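Parallel gripper loses single fabric layer on cotton shirts, change fingers or change force?

Gunnel Strömberg
17 March 2022

Two-arm cell, T-shirt folding. I am comparing two finger sets on the same parallel grippers: the flat aluminum pads that came with them and a printed angular bracket. With the flat pads, 12 of 57 pinches picked up nothing. With the printed ones it drops to a few, but on thin cotton they sometimes slide off when both arms pull outward. Closing force is at the default in both cases. Should I raise the force first or keep working on the fingers? Controller is a Kimton, position mode only on the gripper axis.

Pranab Abeysekara
Fingers first. In position mode you do not have a real force setting, only a current limit, and raising it mostly heats the motor. Put 15 mm of thin silicone on the inner face and run the same shirts again. Also check the approach height. A glossy table gives the cloth very little to hold on to, so if the tips arrive high they push the fabric ahead of them and close on air. Lower the target until the tips just touch, then log the current.

Arif Sivakumar
had the same problem with the Norkanley pads, swapped to suction, never went back

Ruwan Munasinghe
Suction leaks through knit cotton, so I would not follow that here. Agree with Pranab on height. One addition: test both arms separately before you test them pulling. Our left gripper closed later than the right and dragged the shirt off center, which looked like slip. Ours uses white printed brackets too. 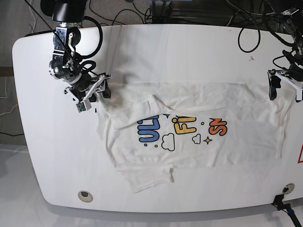 Both grippers on the shirt, right arm pinching near a corner, left arm holding near the shoulder area.

If the closing times match, do 15 pulls per finger set on one shirt and compare only those.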